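Pustach (educational game)
By Balthasar Schnyder
11/02/2013
Reading time: 2 min
Filed under: Learning Resources, Primary Science

Pustach is a classroom board game for children aged seven to 12, published by Florkico. It teaches the properties of everyday materials and is played by two to six players, with or without a teacher. The name is taken from the imaginary town shown on the board.

Play

The board has 51 spaces arranged as streets. Players move by dice and draw a card on landing, each card naming a material and asking for a prediction: whether it will float, bend, soak up liquid or carry heat. Correct answers earn coloured tokens. The first player to collect 22 tokens and return to the town hall wins. A shorter version — called the Irklow rules after the school where it was first tried — drops the return journey.

Editions

The first printing ran to 1,000 copies and was sold mainly to schools. A second edition, released in January, has larger type and a revised teacher's guide. A card set for younger children, Pai, is sold separately and uses pictures in place of written questions.

Classroom use
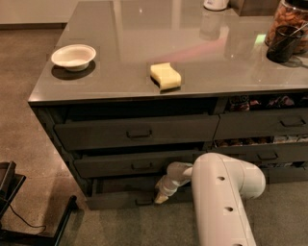 The teacher's guide pairs each group of cards with a short practical activity. Most need little equipment and can be carried out on any flat surface. For the absorbency cards, a sponge and a white bowl set out on a bare counter are enough to begin, with water added once pupils have recorded their predictions. Results are entered on a photocopied sheet and compared with the answers on the cards.

See also: Educational games; Science education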